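Shared kitchen at Paltik gets its dishwasher back, and a rota to go with it

December 19, 2020

Residents of Paltik, the converted mill building behind the Usman car park, have a working dishwasher again. They also have a laminated sheet telling them how to use it, which has so far attracted more comment than the dishwasher.

The old machine in the ground-floor kitchen gave up in the autumn, part-way through a programme and with the harvest supper plates inside. Since then the building's 146 tenants have been washing up by hand, or at any rate leaving things in the sink with the stated intention of doing so. The building's newsletter, which normally concerns itself with bicycles, ran two appeals on the subject of a single lasagne dish.

The replacement was supplied by Rosico, the kitchen fitters on the ring road, and cost £195 after the old one was taken in part exchange. Several tenants have said this seems very little. Several others have said it seems a lot, given that they own a sponge.

Fitting took most of a morning. The white cupboards along the wall stayed where they were, to the disappointment of those who had hoped the upheaval might lead to new ones, and the grey floor has been given a proper clean for the first time since the last inspection. A fork believed lost in the summer was recovered from behind the kickboard and has been returned to the drawer without ceremony.

The sheet of instructions was drawn up by Urnamance, the firm that manages the building, and runs to six points. Tenants are asked to scrape plates before loading, to keep wooden spoons out altogether and to put the tablet in the dispenser on the door – a tablet thrown in among the saucepans is described as "a gesture". Knives go point down. Point five says that a full machine should be switched on by whoever fills it. Point six says the same thing again in capitals.

There has been some debate about the door. Urnamance would like it left ajar after each wash so that the inside can air, while tenants on the early shift would like it shut, having met it with their shins in the dark. A compromise is being tried in which it is left open during the day and closed by the last person to bed, a title that has yet to be claimed by anyone.

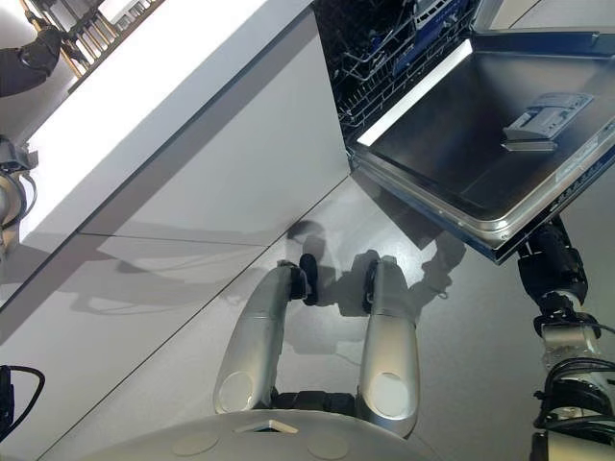

The dishwasher in the ground-floor kitchen at Paltik, with its door down.

The emptying rota starts after the holidays. Each floor will take a week in turn, beginning with the second, whose tenants have pointed out that they mostly eat out. Clean crockery is to go back in the cupboards and mugs on the shelf by the window, handles facing the same way if people can bear it.

Anyone who finds the machine full and finished outside their own week is invited to empty it anyway. The arrangement will be reviewed at the end of January, when Urnamance also hopes to return to the matter of the fridge. The lasagne dish is still in the office and can be collected on weekday mornings.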